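4.2 A stuck bun and a lid that was never lifted

The most instructive fault of the whole Werkcombe study came from the steamed bun task. The policy had to take the lid off an electric steamer and move buns between the steamer and a plate. We ran 166 trials, and 51 of them failed. To our delight, most of the failures fell into one family! The policy judged its grasp by finger gap alone, and a soft bun gives way under the pads, so the gap can read as closed and empty while food is still held between the fingers.
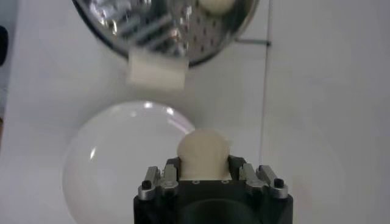
4.3 Two arms, one lid

The lid brought out a second fault, and a more serious one for safety. One arm handles the lid while the other works at the plate, and the Kusport controller gave each arm its own timeout. When the lid arm stalled, its partner carried on regardless - in 9 trials it set off for a steamer that was still covered.

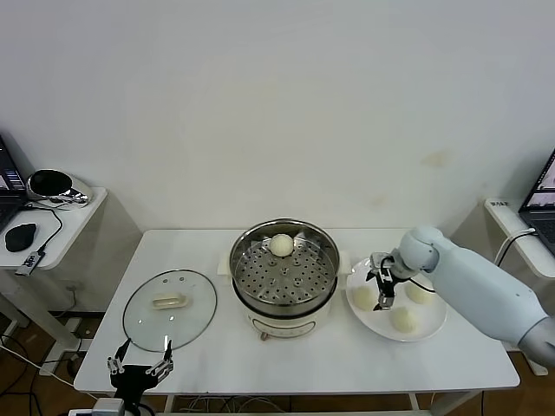 Figure 4. The two-arm set-up, with one gripper at the lid and the other over the plate of buns.

We love how simple the cure was. Both arms now share a single clock, and a stall on either side halts the pair. We also added a wrist-view check for the lid, trained on 138 labelled views from the Grota collection.

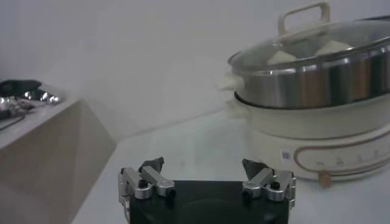
Glare on glass and steel remains the hard part. The check still mistakes a bright reflection for an open pot now and then, and when its score is low the arms wait for the operator. That costs time, but it has made the runs far calmer to supervise, and we are keen to try the same rule on the Jasińska tasks.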